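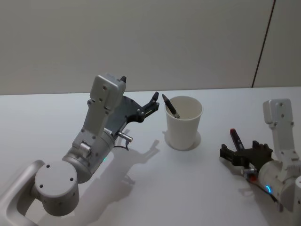 Bimanual cell, Trurnulville
July 2021

Picking up from the rebase on to the new Rokow controller branch. Everything builds. Took most of the morning becuase the kinematics plugin was still pointing at the old install prefix, again. Put it in the env script this time.

Goal for today: markers into the cup, right arm places, left arm standing by at the cup. Same policy as last week, new controller underneath. No retraining until I know what the controller is doing to us.

First runs: right arm fine on approach, then stutters near the cup. Looked like policy noise to begin with. Logged commanded vs measured joint positions and the commands are smooth going in, lumpy coming out. So it's downstream of the policy. Chased it to the interpolator. It restarts its spline every time a new action chunk lands, and sets the start velocity to zero instead of carrying over the current one. Short chunks = constant tiny stops. You can hear it.

Fix: pass last commanded position AND velocity as the boundary condition. Not measured velocity, tried that, too noisy and the wrist buzzes. Two line change plus a test. Pushed to pascual-dev, not merged, want somebody else's eyes on the shutdown path first.

After the fix: stutter gone on the right. Left still has a bit of a twitch at the wrist when it goes into hold. Different cause I think. Hold mode swaps the gain set in one step. Should ramp it. TODO.

Inter-arm distance check. Planner is treating the brackets above the grippers as part of the arm but the collision mesh for them is a plain box with padding, way too fat. With both grippers facing in at the cup from opposite sides the planner reckons we're in collision well before we are, and refuses the last bit of the place. Had padding at 30 mm, inherited from the Jinddale config where they had the big cable bundles. No reason for it on our cell. Swapped in the proper mesh with rounded corners and cut the padding right down. Planner is happy now. Checked in sim with the arms jogged toward each other, it stops where it should. Check again on hardware at low speed before anyone trusts it!!

Cable on the left gripper isn't in the model at all. It hangs down toward the table in a loop. Doesn't matter for this task, will matter when we go lower. Add a capsule for it.

Perception. Cup pose comes off the rim ellipse fit and that's the weak bit. White cup, white table, pale wall behind. When the left gripper throws its shadow across the table near the cup the fit grabs the shadow edge and the centre estimate slides. Tried:
- raising the edge threshold. Loses the far side of the rim.
- masking both arms using joint states. Good, keeping it. Doesn't mask the shadow obviously
- fit against depth edge first then refine in colour. Best so far. Slower but still inside the cycle budget.
- a diffuser on the light. Haven't got one. Ask at Trurnulville stores.

A marker already leaning in the cup makes it worse too, the bit sticking out past the rim breaks the ellipse. Outlier rejection copes most of the time. Want a logged set with the cup empty, then one marker, then two, same cup position, so I can see the bias properly and stop guessing.

Marker orientation: red cap is easy, segment on colour and you get the cap end for free. Dark grey and black ones the detector flips end for end now and then. Right gripper was holding the red-capped one for most of the testing so don't read too much into today's placement numbers.

Latency. Camera to action was sitting at roughly 95 ms with the old branch. Haven't remeasured on the new one. Do that before touching the chunk length, otherwise I'm tuning two things at once, did that in January and lost a week.

Also the status topic and the arm lights don't agree. Left shows green, right shows blue, and the dashboard says both are in the same mode. Either the dashboard is caching or one driver is reporting stale state. Suspect the dashboard. Have a look at the driver enum, the Pascual fork renumbered it at some point and I don't think we ever updated ours.

To do:
- ramp gains on entering hold
- review + merge interpolator fix
- low speed hardware check of new bracket mesh
- cable capsule, left
- cup bias dataset
- latency on new branch
- mode enum

Config saved as trurn_bimanual_b, old one still there under _a if this all goes sideways. Don't use _a with the new controller, the gain units changed.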